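Questions people keep asking about the Clenura study
Hand-held demonstrations, marker cubes and a red tray
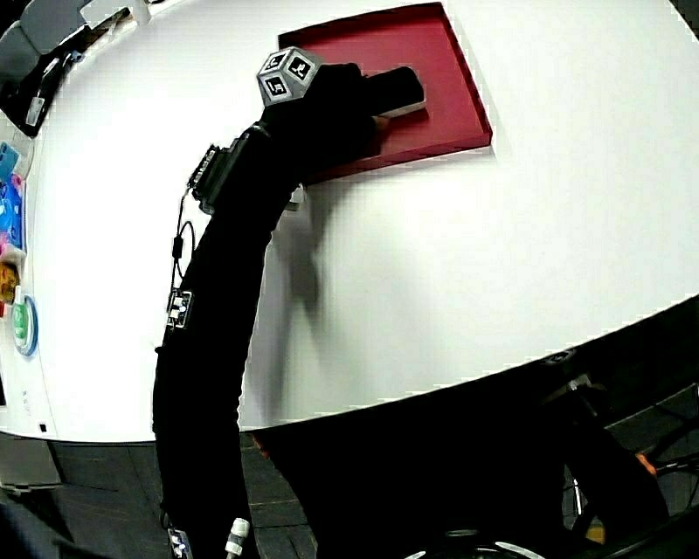 Heino Grīnberga wrote to ask why we bother with printed markers when every phone on sale can work out where it is in a room without any. Fair point, and it came up often enough after the January talk that it now heads the list.

Why the markers?
We tried doing without. Tracking from natural features is fine while there are features, and a plain white tabletop is a poor place to look for them. With a marker cube near the finger, a fixed camera can recover position and angle from a single view, provided it can see at least one face well. It isn't elegant. It looks like a board game has been glued to the tool. We have made our peace with that.

What is the method, in one breath?
A person does a task with a hand-held gripper, we record where the tip went, and a policy learns to produce the same sort of motion on an arm. The part we claim as ours is the weighting step, which we call Tsoukalas weighting. It scores each short stretch of a demonstration by how well the markers were seen and lets the shaky stretches count for less in training.

Why not just throw the shaky stretches away?
That was the first version. It threw away most of the interesting bits. Hands twist most when they are doing something difficult, and a twisted hand hides markers. A policy trained on what was left was superb at travelling to the tray and had no opinions about what to do once it got there.

How much data did you use?
2733 demonstrations, after removing 136 in which the clocks of the two recordings had drifted apart. The removed ones are kept in a separate folder called "sorry".

Did the weighting help?
On tray tasks, yes. We ran 100 trials on the arm for each version, and the weighted policy finished more of them than either the unweighted one or the one trained on clean stretches only. The gap was widest when the target was close to a tray wall and smallest in the middle of the tray, where everything worked and we learnt nothing. The full tables are in the report, including the column we would have preferred to leave out.

Which column?
Tilted approaches. Coming in at a steep angle, the weighted policy did no better than the plain one. Our best guess is that the tilt hides several faces of the cube for the whole of the contact, so there is nothing good left to weight upwards. It is a guess. We haven't tested it properly.

Why a tray at all?
Walls. A flat table forgives nearly everything, and a rim a finger's width away forgives very little. Red was what the shop had.

Does the sleeve matter?
More than we would like. Early recordings were made with the bare tool, and shiny parts threw highlights that the detector now and then took for marker corners. Matt black fabric cured it. It also made the tool warmer to hold, a finding we have not written up.

How do I print a cube that works?
Use matt paper or a matt print, leave a pale border round every pattern and measure the finished sides instead of trusting the file. The commonest fault in other people's cubes is scale: the printer shrinks the page to fit, the software believes the number it was given, and the gripper spends the afternoon hovering above the table. Our own cube had this fault for 6 days.

Has anyone repeated the result?
The Fostesberg lab ran the wall tasks with a different arm and a different camera. They got the same ordering of the three versions, with lower scores all round. Zallberg has the data and has gone quiet, which could mean anything.

Can I use my own demonstrations?
If they come with a per-frame detection score, yes. If they don't, you can rerun detection on the stored video, slowly. Start it before you go home.

Will you be adding a second fixed camera?
It would probably fix the tilt problem. It would also mean calibrating two cameras, and we remember what one was like. Ask again when the person who did it has forgiven us.

Contact: the Clenura project desk | © Clenura project | Back to top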